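Zusto Lab Notes
Search this notebook
Home Entries Rigs Data People Login
4 comments | Shared 2 times

December, Friday, started 9:40

Deformables, first pass with the relabeled grasp points

Picking up from where Esben left the labels. The question for today was whether marking grasp points as a short line across the fold, the way she proposed, gives a more stable target than the single pixel we have used since spring. The single pixel is fine on boxes and bottles. On anything with fur or slack it drifts, and two labelers put it in different places on the same object nearly every time.

Setup is the same as last week except for the label format. Policy is the Dollberg checkpoint, fine-tuned on 1823 hand-held demonstrations from the home recordings. I did not touch the learning rate. Two versions trained overnight, one on point labels, one on line labels, same seed, same split. Both finished before 6. Loss curves look nearly identical, so I am ignoring them and going by rollouts.

Test set: 50 rollouts for each version on soft objects only, then 30 more for each with clutter added. Oddur reset the mat between rollouts and I ran the console. We alternated versions so neither one got all the fresh fingertips.

Results, soft objects, no clutter. Point version dropped or missed 19 of the 50. Line version dropped or missed 8. I had expected a smaller gap. Most of what the line version fixed was the finger landing on a limb and pulling it without taking the body along. It still fails on very flat things (the dishcloth, the sock), where both fingers scrape the mat and close on nothing. I don't think labels will fix that one. It looks more like approach height to me, and Baldur has said the same. 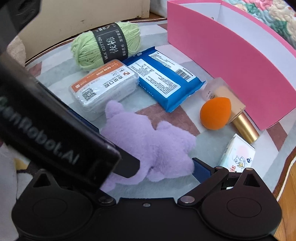
Label agreement is the part I care about most, since everything above depends on it. Before the rollouts I gave Oddur and Brynhildur the same batch of frames and asked each to mark both ways without talking to each other. On the purple plush the points came out all over the place. Oddur tends to go for the visual center and Brynhildur goes for whichever limb is nearest the fingers. With the line, both of them went to the fold between the two larger masses, where the fur is darker, and their marks nearly overlapped. The fold is easy to find even with gripper parts over the lower left of the toy. On the yarn they agreed either way, and I put that down to the paper band around the middle, which gives everybody the same place to aim.

The blue package was less clean. Sealed ends read as edges to one person and as handles to the other, so the lines came out at different angles. The label guide says nothing about packaging with crimped ends. It should. I have put a draft paragraph in the guide under "bags and wrappers" -- please read it before labeling any more of those, and change it if it is wrong.

Clutter runs, 30 each. Point version 13 failures, line version 9. Smaller gap than without clutter, and the failures are of a different kind. In most of them the hand picked a reasonable spot and then bumped a neighbor on the way down. The clear case with the film on it got shoved in three runs. Film also gives bad depth, and I want to look at whether the shoves line up with the depth holes. Logs are in the shared folder under the Sekano name, clutter subfolder. Runs 11 and 12 of the line version have a timestamp gap and should be left out of any timing plots. The outcomes are still good.

Things I did not control for:

Fingertip wear. We swapped tips once, after lunch, between the two blocks. Should have been every 20 or so.

Start pose. Oddur put the toy down by hand and tried to vary it, but his resets after 3 pm look a lot like each other. Esben has a script that prints a random pose sheet. Use that next time.

Labeler count. Two people is not enough to say much about agreement. Ívar offered to do a batch on Monday and I will ask the Economou side if they can lend us someone for an afternoon.

On label cost: a line takes longer than a point, two clicks plus a small adjustment. Brynhildur timed herself and came out a little under double. If we only use lines on soft items and leave points on rigid ones, the added time over the whole set is small. The loader already accepts mixed types as of Baldur's patch, though it prints a warning for every single sample and fills the log -- I turned that off locally, not in the main branch.

Next: rerun the no-clutter block with the pose sheet and tip swaps on a schedule. Then the approach height test on the flat items, point and line both. Holding off on relabeling the full set until the first of those is in.

Tips box is nearly empty. Ordered more, on the lab card.

Previous entry | Next entry | Back to top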